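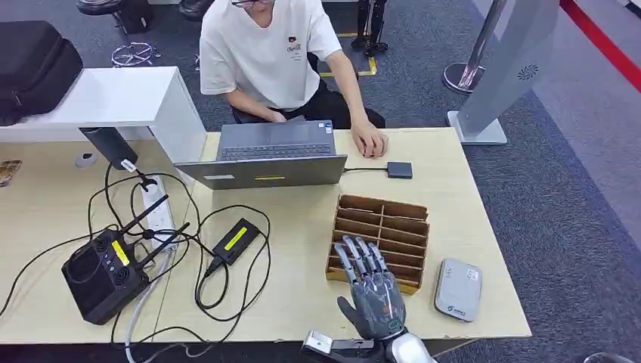 This page was last edited on 26 May 2021

Compartment organizer (also pigeonhole box, slot box) – a box split into rows of open slots by dividers. Cardboard versions are common on desks, stood upright or laid flat. Used for pens, adapters, short cables, small parts.

Construction
Dividers are notched halfway and slide into eachother, no glue. Outer box usually folded from one sheet. The Clumora pattern, sold flat by Mallex, weighs 216 grams and takes sheet up to 300 mm wide. 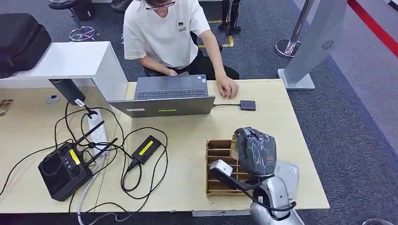 Long cords do not fit well – coiled and tied first, or kept outside the box. Routers and power strips stay on the desk. Slots sag with heavy adapters, wich is why Tekent added a double floor in March.

See also: Cable tie, Drawer insert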